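Pumorex Monitor: social media oversight for campaigns and parties

By Hortensia Gallardo
Updated April
Reading time: 2 minutes

Print this page | E-mail this page

Pumorex Monitor is a supervision service for political parties, campaign groups and elected councils. It places every post written for an official account in a holding queue, where a named approver must read and release it before it is published.

The standard licence covers 30 accounts and 200 approved users. Each draft is stored with its author, its approver and the time of release, and a post that is later deleted remains in the record with its replies. Organisations that must answer complaints about published material may export the record in full.
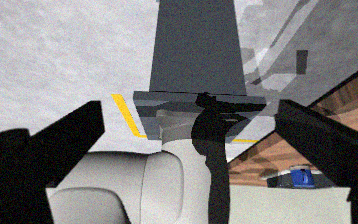

Claims of fact can be marked for checking before release. The approver is then asked to attach a source, and the post is held until one has been supplied. Drafts of up to 400 words are accepted, so that longer statements and leaflets can pass through the same queue – a change requested by Parkholm Borough Council during its trial.

The Ackroyd edition adds a second approver during election periods. Records may be moved from Getia archives without charge.

Orders and renewals should quote reference 761. Prices are supplied on written request.

Print this page | E-mail this page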